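Notebook, dispatch records workshop
Tue 29 July

Picked up the call log cleanup where it was left. The export from the Wender sheriff's office came in as one file, 3890 rows, January through the end of last month. Column names have changed again. "Disp" now means disposition and "Dsp" means dispatcher, so the old import script puts deputies' unit numbers in the wrong place. Fixed by hand in the header row, script still needs it.

Ran the duplicate check first. It flagged 1236 rows, far too many. Most of them are traffic stops with a backup unit, where each unit gets its own line under the same call number. Those have to stay in. Changed the match to call number plus unit plus time on scene and reran. The list is now short enough to read through.
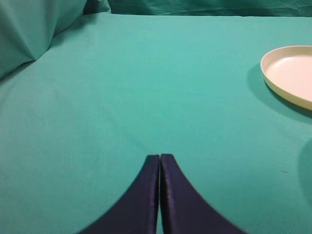

Response times

Worked only on the Flakley patrol district. Time received to time on scene, priority calls only. Median is 14 minutes, a little longer on nights. Left out anything where the arrival time is earlier than the received time. Those look like calls typed in after the shift. Kept them in a separate sheet, do not delete.

Pasaribu Road is still coded to the Brilell substation in the old beat map and to Flakley in the new one. Used the new map for everything. If the totals don't match last year's report, check this first.

Welfare checks are a mess. Some are under "citizen assist," some under "check person," and a few are just "misc." Did not recode yet.

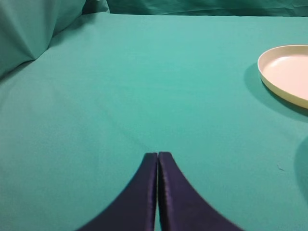 Added from Brilell: the beat map changed partway through the period, so the early Pasaribu Road calls really were ours. Please split by date before anyone compares the districts. We also use "misc" for found property, so don't move all of those to welfare checks.

OK, will split. Need the exact changeover date in writing. Flakley median above is to be treated as draft until then.

To do
Header fix in the import script
Rerun Flakley and Brilell with both maps
Read the 2 comment fields on every "misc" row
Ask Wender if unit numbers were reused after the January shift bid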